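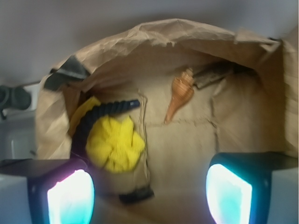 Paper bags are poor storage for shells

A large brown paper bag is fine for carrying things home. As storage it fails on two counts – it does not hold its shape, and it keeps nothing apart. A spiral shell with a long, narrow canal has its weak point at the tip, and a creased paper floor gives that tip no support. Anything else in the bag is free to slide against it.

I moved my own shells to shallow trays in May, 15 to a tray, each in its own compartment. The trays take up more shelf than the bags did. I consider that a fair price. Keep the bag for the trip, fold the rim outward so it stays open, and empty it the same day.

Melur Manurung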